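Small Tables, Lerkham

Tables from the Lerkham rooms, put up as we get to them. The building has 16 rooms, and most of them have one small table that ends up holding whatever was last carried in.

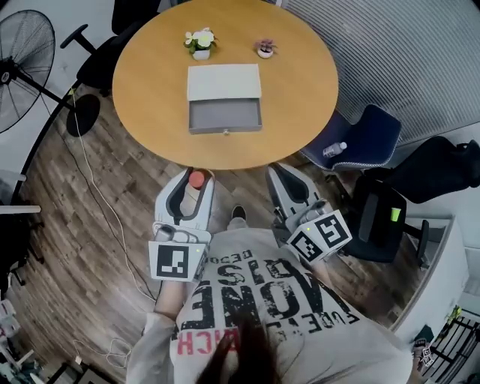 Room 113 and the rooms along that side were furnished in July. Romana Polák picked the furniture and kept the list of what went where. The floors are wood-look planks in mixed brown and gray, so she went with lighter tops.

Round table, honey-colored top. Two small potted decorations near the far edge, one white-flowered and one pink.

Gray storage box with a flat off-white lid and one drawer. The drawer has a small round knob on the front and is empty so far.

Room 146 is next. The table there came from Preda and still needs its legs tightened. More pictures when it's done.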